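Household Chores Programme: Progress Report for the Plostero Fund
Period ending November
Prepared by Lorenz Fankhauser, Hiltthorpe

Dear all,

First of all, thank you again for your patience over the summer, when the move to the new rooms took far longer than I had promised you it would. We are settled now, the heating works, and I am glad to have proper results to share with you this time instead of another page about floor plans.

You will remember that the question you asked us to look into was a plain one: which of the ordinary jobs in a home or a small shop could a machine take over today, without somebody standing next to it to put things right? We agreed to begin with tidying, and within tidying to begin with books and papers, which most of us have lying about and which looked, to my mind at least, like a gentle place to start. I have changed my mind about the gentle part.

The book task goes like this. A couple of books are left on one table, the arm picks them up one at a time, and each has to end up standing in a compartment of an organizer on the table next door. A run counts as good only if the book is upright, in a compartment and undamaged, and if no one has touched anything along the way. Over this period we made 147 scored runs, and 105 of them were good. In the spring we could not string enough good ones together to bother scoring, so the whole team is pleased, and I hope you will be too. 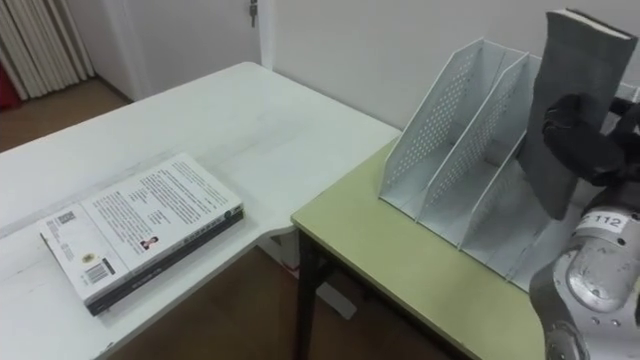
The book task at Hiltthorpe: a grey book held upright over the file organizer, with two more stacked on the white table.

The runs that failed did so mostly at the two ends of the job. Picking up a book that lies flat is awkward for a gripper, as there is so little edge to get hold of, and a stack is worse because the lower book likes to come along for the ride. The other trouble is the last few centimetres. A person lowering a book into a slot feels the divider with the corner of the cover and shifts over without thinking about it. Our arm does not feel much of anything at that point, and when it comes down on top of a divider it tends to carry on pushing. We have made it gentler since the last report, which has saved a good many book corners, though it has also made each run slower.

Speed is where I have to be careful not to oversell. I can put a book away faster than the arm can, and so could any of you, and if you were paying for it by the hour you would not be impressed. Where I do see a use is in the jobs that can be left going while people are out or busy elsewhere. The staff at Tritlow, who kindly let us spend a morning watching them put their stockroom straight, said much the same: they would not mind a slow helper after closing, but they would mind very much one that had to be watched. I found that visit more useful than anything I have read this year, and I would like to go back.

Paperbacks remain harder than hardbacks. A soft cover bends when the fingers close on it and the pages fan out, so the book arrives at the compartment wider than it set off. Diệp, the software package we use for planning the arm's movements, treats every object as stiff, and we have had to add our own allowance for the bending. It is a bit of a patch, and I would sooner tell you so now than have you find it in the final report.

On money, we are inside the budget. We have £1,000 left in the equipment line, and with your agreement I should like to spend it on 2 softer sets of finger pads and a simple touch sensor for the wrist, which ought to help with the divider problem. If you would prefer that we hold it back for the folding work, please let me know and we will manage with what we have.

Next on the list are folding tea towels and loading a dish rack. I expect the tea towels to go badly at first. The book runs will carry on alongside them, with fuller stacks and a greater mix of sizes.

You would be very welcome to come and see a session. Mornings are best, from half past nine, and there is parking behind the building.

With warm regards,
Lorenz Fankhauser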